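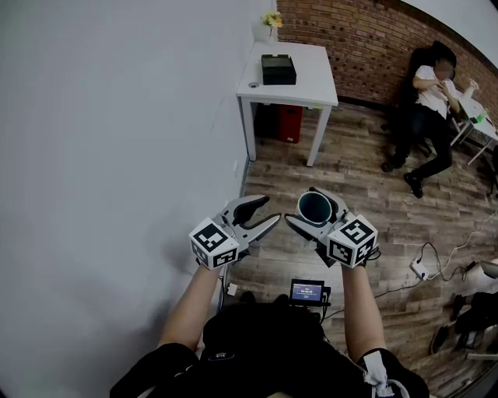

Figure 2. Cup held upright over a wood-plank floor. Photo: Kalliopi Delić

4.2 What people drink from

I went into the Plullville tap water survey thinking pipes would be the whole story - they weren't! We got 529 forms back in November, and 17 homes said the water tasted "like pennies" only in one favorite cup. So Esperanza Schumacher and I went back and asked for a second taste, this time from plain glass.

Print this page | E-mail this article
Home | Issues | Authors | Search

Related items
Hard water in Briggs
Nelard well notes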